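Week 3 Handout: Writing Surfaces in the Classroom
Course: Setting Up and Keeping a Teaching Room
Instructor: Shu-fen Yang
Section notes prepared with Mizanur Liyanage

Reading for this week: chapter on boards and display in the course packet, through the table of cleaning products. Skip the part on chalk rails.

1. Board faces

Most dry-erase boards you will meet in a school have one of three faces: melamine, painted steel, or enamel on steel (often sold as porcelain). Glass is a fourth, but few schools buy it for small boards.

Melamine is the cheapest. The face is a coated paper layer over a backing board. It is slightly porous, and once the coating wears, ink gets into it and stays. A melamine board in daily use may need replacing in a few years. Magnets do not hold on it unless there is a steel sheet behind.

Painted steel takes magnets and wipes better at first. It scratches if people use the wrong pad on it.

Enamel on steel is the hardest of the three. It costs more and weighs more, so check what it will hang on or stand on before ordering.

You cannot always tell the face by looking. Try a magnet, then look for a label on the back.

2. Ghosting

Ghosting is the gray trace left after erasing. Common causes:

Ink left on the board over a break
A dirty eraser putting old ink back on
Worn coating
Household sprays that leave a film
Markers that are nearly dry

The first two account for most of what you will see. Before you report a board as worn out, clean one corner properly and compare it with the rest.

3. Cleaning

Daily: dry felt or microfiber, top to bottom. Do not rub in circles.
Weekly: damp microfiber cloth, then a dry one.
Monthly: board cleaner, applied to the cloth. Wipe off with water afterward and dry.

For permanent marker, write over it with a dry-erase marker, wait a few seconds, and wipe both off. Repeat if needed. Alcohol is the next step. Do not use scouring powder or melamine foam on any board face. The foam feels soft but works as a fine abrasive.

Wash felt erasers in July when the rooms are closed, and let them dry fully before they go back.

4. Glare

A glossy face writes and erases well but reflects windows and lamps. Students at the side of the room often lose part of the board and do not say so. Sit in the outside seats yourself, at student height, and note where the bright patches fall. Then try these in order:

Turn the board a few degrees.
Tilt it slightly, if the stand allows.
Lower the nearest blind.
Switch off the row of lights closest to the board.

Matte boards reduce glare but hold on to ink more. They suit projection better than daily writing.

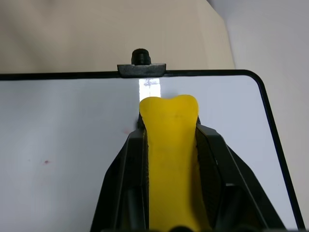 Figure 1. Glossy white board with a thin black frame and a bracket on one edge. Note the strip of glare and the faint smudges.

Faint marks like those in Figure 1 are easy to miss from straight on. When you inspect a board, look along the surface from a low angle and move your head until the reflection passes over the area you are checking.

5. Frames and fittings

Check the frame at the corners first. Look for gaps, lifted edges, and grit packed along the inside. Clean the inside edge with a cotton swab. Anything clipped or screwed to the frame should sit flat and should not turn by hand unless it is meant to. Tighten by hand only. Overtightening can bend a thin frame.

6. Assignment

Choose one board in a room you use. Write one page covering the face type and how you decided, the state of the surface, where glare falls from two seats, and the condition of the frame. Include a sketch of the room with the windows marked. Work in pairs if you like, but hand in separate pages.

Due 2 September 2021, at the start of class. Questions about the sketch go to Zawadi Rugemalira.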